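¿Por qué se calienta un ordenador?

Sección: Materia y energía. Texto de Ignacio Kowalczyk

Toca la parte de abajo de un portátil después de ver una película. Está templada. Esa energía ha entrado por el enchufe en forma de electricidad y sale por la carcasa en forma de calor. En esta página se explica el camino que sigue.

1. De la electricidad al calor

La corriente eléctrica es un movimiento ordenado de electrones, partículas muy pequeñas que forman parte de los átomos. Cuando los electrones avanzan por un material, chocan con los átomos y los hacen vibrar más deprisa. A esa vibración la llamamos calor. El fenómeno tiene nombre propio – efecto Joule – y es el mismo que aprovecha una tostadora.

Un procesador contiene millones de interruptores diminutos, los transistores. Cada vez que uno se abre o se cierra se gasta un poco de energía. Si el ordenador trabaja mucho, hay más cambios por segundo y la temperatura sube.

2. Tres maneras de viajar

El calor pasa siempre de lo más caliente a lo más frío. Puede hacerlo por conducción, por convección o por radiación.

La conducción ocurre dentro de los sólidos o entre dos objetos que se tocan. El cobre y el aluminio son buenos conductores; la madera y el corcho, malos. 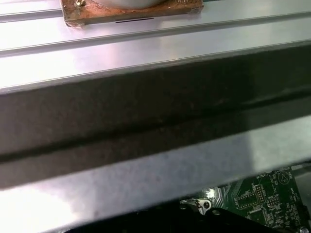

Una cuchara de metal dentro de la sopa se calienta hasta el mango. Una de madera tarda mucho más, y por eso se usa para remover.

La convección se produce en líquidos y gases. El aire caliente pesa menos que el frío que lo rodea y sube; el frío ocupa su lugar. La radiación no necesita ningún material: así llega a la Tierra el calor del Sol.

3. El disipador y el ventilador

Un disipador es una pieza de metal con muchas láminas finas, llamadas aletas. Las aletas aumentan la superficie que está en contacto con el aire. Cuanta más superficie, más calor puede ceder el metal en el mismo tiempo.

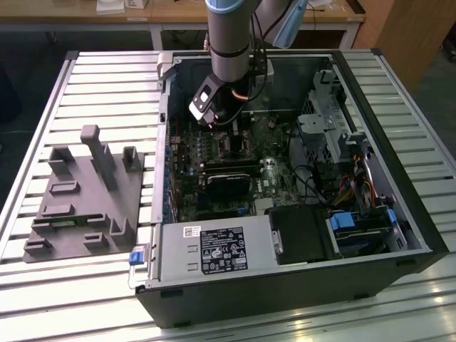

Ordenador de sobremesa abierto, con la placa base a la vista.

El ventilador retira el aire ya calentado y trae aire más fresco. Si las rejillas se llenan de polvo, el aire circula peor y la temperatura aumenta.

4. Demasiado calor

Muchos procesadores llevan un sensor de temperatura. Al superar un límite, el procesador reduce su velocidad para producir menos calor. Si no basta, el equipo se apaga. 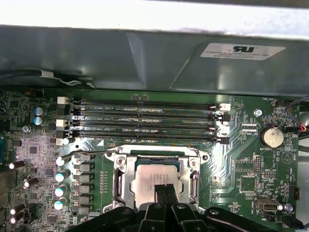

La memoria también se calienta, aunque normalmente menos que el procesador. Suele bastarle el aire que mueven los ventiladores de la caja.

5. Experimento

Necesitas una cuchara de metal, otra de madera, mantequilla y un vaso de agua caliente del grifo. Pide a un adulto que llene el vaso.

Pega un trocito de mantequilla en el mango de cada cuchara, a la misma altura. Mete las dos en el agua y espera. Anota en cuál se ablanda antes la mantequilla. Repite la prueba con una cuchara de plástico.

Vocabulario

Aleta: lámina fina de un disipador.
Conductor térmico: material que deja pasar bien el calor.
Transistor: interruptor electrónico muy pequeño.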